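Camera module evaluation, Treler handset
Progress report to Jidden, second quarter

1. Position since the last report

Work on the rear camera for the Treler handset has moved from bench testing to trial units. The April report listed the 200-megapixel sensor as the preferred option, subject to heat and power readings. Those readings are now in and the sensor remains the preferred option. The telephoto module is behind plan, for reasons given in section 3.

All spending to date has been within the agreed headings. One transfer was made from travel to test equipment to pay for a second light booth at the Diststead site. Jidden approved the transfer before the order was placed.

2. Main camera

The sensor joins pixels in blocks of 16 to give a smaller file in normal use. Full-resolution capture is available from the menu only. In bright light the joined output is clean and the lens holds detail well into the corners. In dim light, noise is acceptable on the current software build, but colour shifts towards green under warm household lamps. The shift is repeatable and has been passed to Harju, who supply the image processing software. A corrected colour table is expected with their next release.

Full-resolution capture takes too long. The target is two seconds from press to saved file and the present figure is nearly 4 seconds. Most of the delay is in the write to storage. Moving the noise reduction step to after the write should recover part of it, at the cost of a short wait when the user opens the file.

Battery drain during continuous preview is inside the limit set in the plan. The surface temperature beside the lens ring rises faster than the model predicted, then levels off below the cut-out point. No trial unit has shut down.

3. Telephoto

The folded telephoto module was delivered late, and the first batch had to be returned because the prism mount was out of tolerance. The replacement batch passed incoming inspection. Of 209 modules checked, 6 were rejected, all for uneven focus across the field. This is within the rate allowed in the supply contract.

Stabilisation has been tested on the shaker table only. Hand-held tests will follow once the driver is stable. At present the driver loses its position after the phone wakes from sleep, and the preview jumps for a moment when the user switches from the main camera. Harju have reproduced the fault.
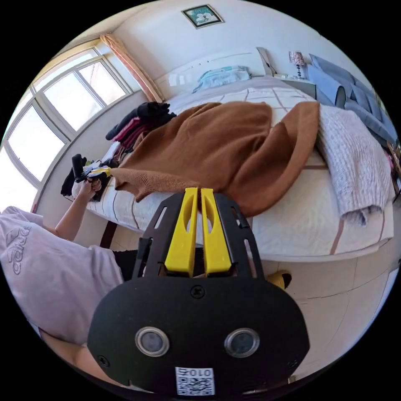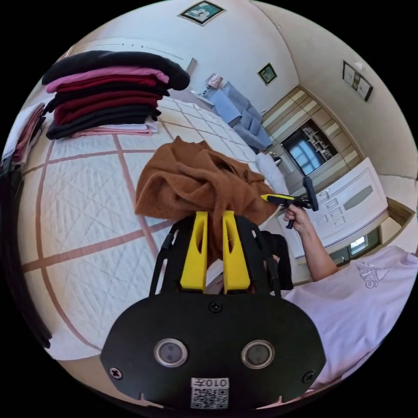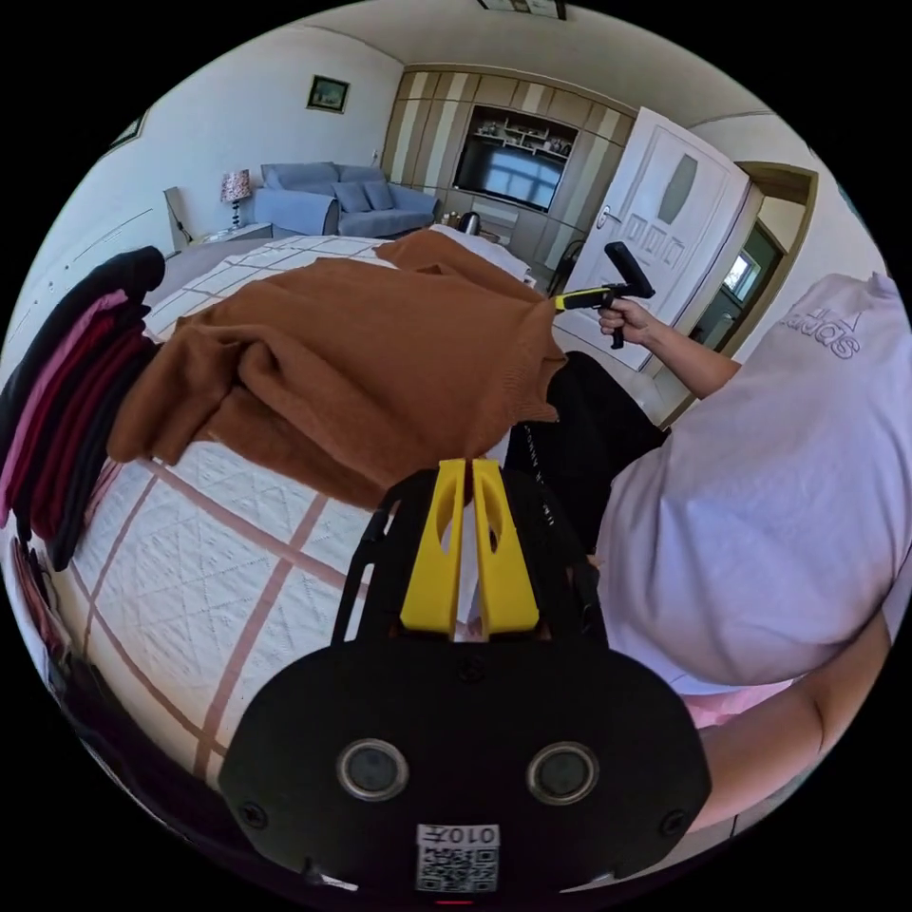
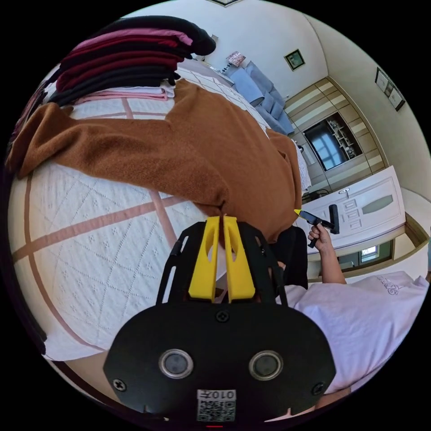

Panagiotis Tsoukalas, replying to the draft of this report, asked for the switch between the main and telephoto cameras to be treated as a separate risk. In his view the jump in the preview will be noticed in a shop within the first minute of handling, whereas the slow full-resolution save will matter to few buyers. He also asked whether the telephoto could be held back and enabled by a later update if the driver is not ready.

Both points have been accepted. The switch is now listed as risk 7 in the register. Holding back the telephoto is technically possible, but the packaging text would have to change and a decision would be needed before the print order is released.

4. Front camera

No change. The part is the same as in the previous Treler model and the existing tuning carries over. Face unlock has been retested with the thinner cover glass and performs as before.

5. Work planned for the next quarter

Harju colour table: load on all trial units and repeat the warm lamp tests.
Save time: test the reordered noise reduction step and report the new figure.
Telephoto driver: confirm the wake fault is cleared, then start hand-held stabilisation tests.
Drop tests: complete units with the telephoto fitted, at Diststead.
Packaging text: two versions to be drafted, with and without the telephoto.

6. Decisions requested

Jidden is asked to confirm the latest acceptable date for a decision on the telephoto, and to say whether the two-second save target may be relaxed to three for launch. The weekly call remains on Thursday. Test logs for sections 2 and 3 are in the shared folder, and the power readings will be added once the meter calibration certificate has been received.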